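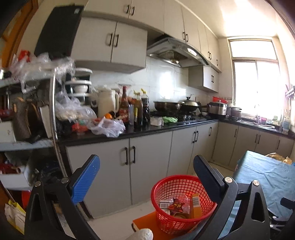
Will it do the washing-up? One reader asked us that before we had even taken our coats off, and the answer, I am sorry to say, is no. It will not make your bed either.

We went to the open day at the Kurkavura workshop in Borness to find out how you teach a robot to pick things up. You might think you know how to pick things up. You have been doing it since you were a baby, mostly to put them in your mouth. But try explaining it to somebody who has never had a hand. How hard do you squeeze a packet? Where do you hold a box so it doesn't tip? When do you let go?

At Kurkavura they gave up explaining and started showing. A person holds a tool called the Nano, which has two fingers and no brain to speak of. You squeeze, the fingers close. You let go, they open. A camera on the tool watches everything from just behind the fingers, so it sees what a robot's hand would see if the robot were doing the job.

Then you take it somewhere ordinary. A kitchen is good, with a stove, a sink, plates in the rack and bags all over the counter. Kitchens are difficult for robots. Floors have things on them. A mesh basket is full of little holes, and the things inside it may be any shape at all: a box is fairly polite, but a packet shaped like a star has points sticking out in every direction and no obvious place to grab.

One go is not enough for a robot to learn from. The team wants 3000 goes at the basket job and has 2906, which sounds nearly finished until you are the one doing the rest. Visitors were allowed to help. Between us we managed 111 tries before lunch, and 17 of those were me dropping the same box. The dropped ones go in a separate pile.

After that a computer studies all the tries and looks for what the good ones have in common. Next comes a real robot arm, called Ejigu. It had its first turn in September and closed its fingers very carefully on nothing.

It has improved. During the demonstration it lifted a packet, waited long enough to worry everyone, and put it down again in the right place. We clapped. Ejigu did not bow, as that takes a separate lesson.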